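Rolham Makers Help
Start Boards New posts Members Search Log in
Boards > Robots and Automation > Teaching by Demonstration > Head camera sees mostly my shirt, keep or toss?

Head camera sees mostly my shirt, keep or toss?

Matěj Skála

Hi all! I've been recording demonstrations for a home robot project (we call it Dornosano, long story, my cousin picked it) and I'd love a second opinion before I spend another month on this. The setup is the usual one: a camera on my head, hand grippers with marker cubes on them, and I do ordinary room chores while it all records. Moving chairs, putting stuff back on desks, that kind of thing.

I have 1342 clips so far, all from February. The arms and the cubes track pretty well most of the time. What bugs me is the chair set. Whenever I push or drag a chair I tuck my head down, and then the camera looks straight down my front. I get shirt, floor, and my hands way up at the top of the picture. My training runs on chairs are noticeably worse than on the desk chores and I can't tell if that's the camera view or just that chairs are harder (they roll, they spin, they hate me).

So do I throw out the head-down clips, crop them, or leave them alone? And does it matter if another person is in the room while I record? I'm using Zonditel for the pose tracking if that changes anything. Thanks!!

Radek Šťastný

Don't toss them yet. I had the same panic when I started and deleted a whole evening of clips that were fine, and I'm still a bit sore over it.

What I'd check first is whether both cubes stay in view from the moment you grab to the moment you let go. If they do, your hand poses should be usable even when half the picture is T-shirt. Take 21 of the bad-looking ones, play them at half speed, and write down when a cube leaves the view. I did that with my own chair set and 14 were good from start to finish. Of the rest, most only lost a cube at the very end, so I trimmed the tail and kept them.

Please don't crop! Or if you do, crop everything the same way, desk chores included. I cropped only the chair clips once and the model treated those as a separate world. Took me ages to figure out what I'd done.

As for why chairs are worse, my money is on the contact. With a cup you close the gripper and you've got it. With a chair you can hook it, lean on it, shove it with a knuckle, and every clip ends up a little different. Pick one grab spot on the backrest and stick with it for a while, then add a second one once the first is working. I'd also tilt the camera mount up a notch and slow down. I tape a mark on the wall and try to keep my eyes somewhere between the mark and my hands. Feels silly for the first ten minutes and then you forget it's there.

One of my keepers, so you can compare with yours: 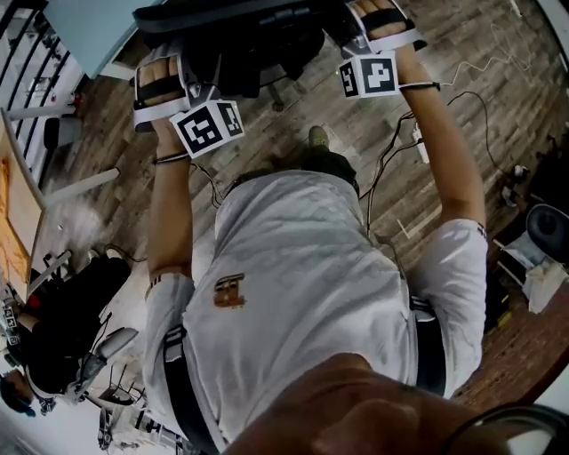

Both hands on the office chair, a marker cube on each, and plenty of shirt.

Other people in the room are fine by me, but watch out if they're wearing or holding markers too. If their cubes have the same IDs as yours, Zonditel can jump from your hand to theirs for a few frames and you get an arm that teleports. Give every person their own ID range before you start. Also get the loose cables out of the path of the casters. I rolled over one at 9 in the evening and pulled the plug on the whole recording.

Říha

what Radek said. also check your clock sync, mine drifted between camera and grippers and it looked exactly like "chairs are hard"

Matěj Skála

Oh wow, ok. I just looked and yes, my friend and I have been using the same cube IDs this whole time. That explains the flying elbow! Going to reprint his set tonight and go through the chair clips at half speed. I'll post how many survive.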